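Blog > Club Football > Season Notes

Holding a lead when the league is already safe

Taltow finished the home part of their season on Saturday's usual ground with nothing left to play for in the table, and it is to the club's credit that the standard of play has been maintained. Safety was confirmed in April. Since then the side has taken points from Tovar and from Emodow, both of whom had a good deal more at stake.

The match against Emodow is the one I wish to record. Taltow scored early from a corner, defended deep for most of the second half and conceded in minute 94, when a long throw was allowed to bounce in the penalty area. The draw was a fair result. Emodow had the better of the midfield, and their full backs were given too much room throughout.

The attendance was announced as 1,951, the best figure of the season at the Zedport end of the league. The travelling section accounted for 600 of that number and was well behaved. Entry at the northern gate was slow before kick-off, and the club should consider opening the second turnstile earlier when a visiting side is known to bring a large following.

On the playing side, two matters deserve attention before the winter. The first is the goalkeeping position, where the present arrangement of alternating keepers has not favoured either of them. The second is scoring away from home. Taltow managed 9 away goals all season – a poor return for a team that crosses the ball as often as this one does.

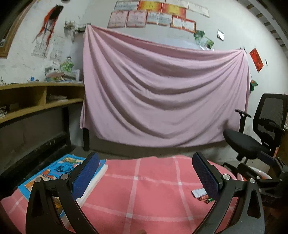 2 min read

The coaching staff have indicated that the shape will not change next year, and I support that decision. The back four is settled, the younger players understand their roles, and the pressing in the opening half-hour against Tovar was the most organised I have seen from this club. A forward who can hold the ball under pressure would be of more value than a new system.

Membership renewals are open at the clubrooms and the price is unchanged. The fixture list will be posted on this blog when the league releases it.

Comments (3)

northgate_regular: Agree on the turnstile. We missed the corner and the goal because we were still in the queue.

Emodow supporter: A fair write-up from the other side. I thought we should have won it, but we would have taken a draw at half-time.

Old Left Half: Pick one keeper and stick with him. The defence doesn't know who is coming for the ball.

Contact | Copyright Season Notes, all rights reserved | Back to top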